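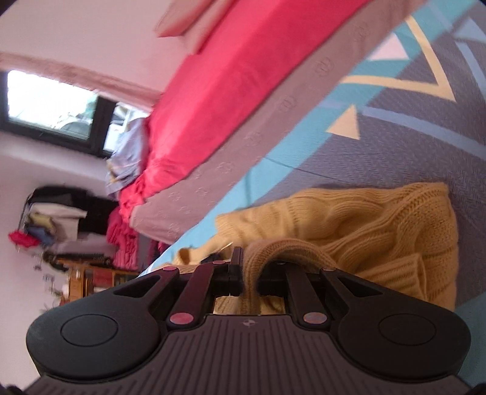
Subject: Re: [nusska-users] Jaws will not release on knits
Date: Apr 20, 2018

> Width reading freezes partway through a fold and the
> fingers stay shut. Only on heavy knits. Firmware or
> hardware?

Hardware, in our case. We had the same fault 2 times in 3,237 grasps, both on cable knit. Yarn had worked into a lower pivot and jammed the linkage.

Do not pull the fabric free. Cut power, take the cap off the pivot and pick the fiber out - tweezers are enough. We now check the pivots every 1,000 grasps.

The Bomwood fingers did not change anything.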